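Udell Home Notes
Jul 13, 2018

1/ We moved from Dranby to Trorkum in June, and I said I'd write up how the move went. This is mostly about the cost and the packing. It's long, so mute me if you need to.

2/ The distance is 417 miles. We rented a truck, drove it ourselves, and paid two people to unload at the other end. I got three quotes for full service and all of them were more than twice what we ended up spending.

3/ The kitchen took longer than any other room. I started there and should have started in the garage. Small things on a counter take more time than furniture does.
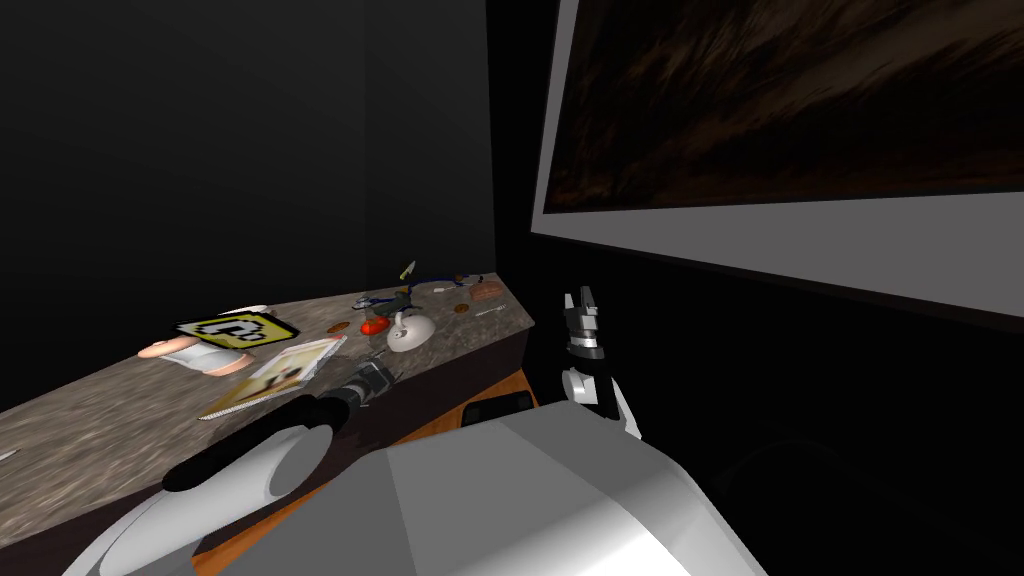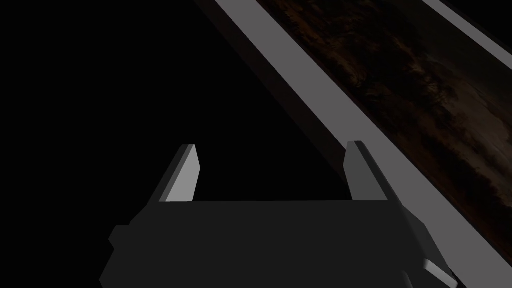
4/ Question I got a lot before we left: how far ahead should you book the truck?

Four weeks if you're moving in summer, and longer if you need the last weekend of the month. We booked at three weeks and the size we wanted was already gone at the nearest lot, so we picked it up from the one in Dunne.

5/ The Dunne lot was fine. They open at 7 and there was already a line. Bring your license and the same card you booked with. The man ahead of me had a different card and had to go home for it.

6/ Boxes. We used 74, all small or medium. I bought a few large ones and took them back. A large box full of anything except bedding is too heavy to carry down stairs.

7/ Label the side of the box, not the top. Once they're stacked you can't read the tops. I wrote the room and one or two words, like "kitchen, baking" or "hall closet, coats."

8/ Tape: buy the better kind. The cheap rolls split down the middle and you spend the whole afternoon picking at the end with a fingernail.

9/ We did not wrap plates in newspaper. Dish towels, T-shirts and pillowcases did the job and had to be moved anyway. One saucer broke. It was already chipped.

10/ Money, since people asked. Truck, fuel and insurance came to roughly $900. The unloading help was separate and we paid by the hour, two-hour minimum. They finished in an hour and a half and we paid for the two.

11/ Check the insurance before you pay for it. Our car policy didn't cover a rental truck. Yours might. It's a five-minute phone call.

12/ Utilities: I set the new electric to start the day before we arrived and left the old one on until the day after. The water in Trorkum has to be turned on in person at the town office, with a copy of the lease. I didn't know that until we were on the road.

13/ Mail forwarding works but it's slow. Our first forwarded letter took 19 days. Change your address with the bank and the pharmacy yourself, before you go.

14/ What I'd do differently: get rid of more stuff at the Dranby end. We paid to move a bookcase that doesn't fit anywhere in this house. It's in the garage now and it's free if anyone near Trorkum wants it. Five shelves, one is a little bowed.

15/ Replies are open. I still have the spreadsheet and can send it to anyone who's moving this year. Next thread will be on the fence.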